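Let people be bad at things

I started learning the accordion in January. I am terrible at it. I can get through one and a half tunes, and the half is the slow bit. When I told people at work, the first thing out of nearly every mouth was some version of "Ooh, are you going to play in public?"

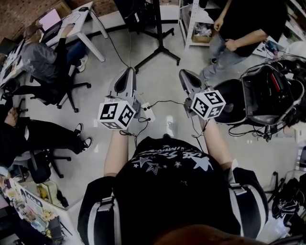

No, I am not going to play in public. I'm going to play in my back bedroom with the window shut until the people next door have gone to bed, and then I'm going to stop. Why does that disappoint everyone so much?

I've been chewing on this for a while now, and I think we've got ourselves into a funny place with hobbies. You can't just like a thing any more. You have to be getting somewhere with it. If you bake a decent loaf, someone will tell you to get a stall at the market. If you knit a hat, it's "you could sell those, you know" (I couldn't, it had a hole in it that wasn't the one for the head). People mean it kindly, and I've said it myself to a cousin who makes candles. She went a bit quiet and I've felt guilty ever since.

My friend Évan Deschamps had it worse. He took up running at 41 after a rotten winter, and for a few months he was the happiest I'd seen him in years. He went out round the reservoir at Vornbridge, looked at the ducks, came home pink in the face and ate toast. Then somebody talked him into tracking it. Then there was a plan, and a spring half marathon over in Garnness, and special socks, and a colour-coded calendar on the fridge. By the time the race came round he hated every step. He did it, he got the medal, and he hasn't run since. The medal's in the drawer with the takeaway menus.

I asked him what he missed and he said the ducks.

Now, I know what the other side of this sounds like, because my sister is the other side of this and she rings me on Sundays. She says goals are what get you off the sofa. She says the pleasure is in improving, and that I'm only making excuses because my left hand can't find the chord buttons. And fair enough, my left hand really can't find them! I've been looking for F since before Easter. I also know plenty of people who'd never have learned Spanish or swum a proper length of front crawl if they hadn't had a date to aim for. If a target makes you happy, have a target. Have 11 of them.

What I object to is the assumption that everybody needs one. A hobby used to be allowed to be a bit pointless. My grandad had a shed full of clocks that didn't work and he fiddled with them every evening for as long as I knew him. I don't remember one of them ever telling the right time. He'd have been baffled if you'd asked where he saw the clocks going in the next few years. He saw them staying in the shed.

Money's tangled up in it too, of course. When rent is what it is and a weekly shop makes you wince, an evening spent on something that earns nothing can feel like a luxury you ought to apologise for. I do understand that. But it's a sad reason to give up the one part of the week when you aren't being measured. We get scored at work, we get scored by the bank, we get asked to rate the dentist out of ten on the way home from the dentist. I'd like one room in the house where there's no score, even if the noise coming out of it is dreadful.

And being bad at something is quite good fun once you stop minding. There's a freedom in it I'd forgotten about since school. I play a wrong note and the only thing that happens is a wrong note. Last Tuesday I laughed so much at what I'd done to a waltz that I had to put the accordion down, and they're heavy things, so that was a relief all round.

So here's what I'd ask. Next time somebody tells you they've started pottery, or birdwatching, or those enormous jigsaws with 1000 pieces and nine hundred of them sky, don't ask what it's for. Don't ask if they're any good, either. Ask them which bit they like best, then sit back, because you'll be there a while.

Mine's the noise it makes when you press the air button and let the bellows close with no notes at all. It sounds like an old dog lying down.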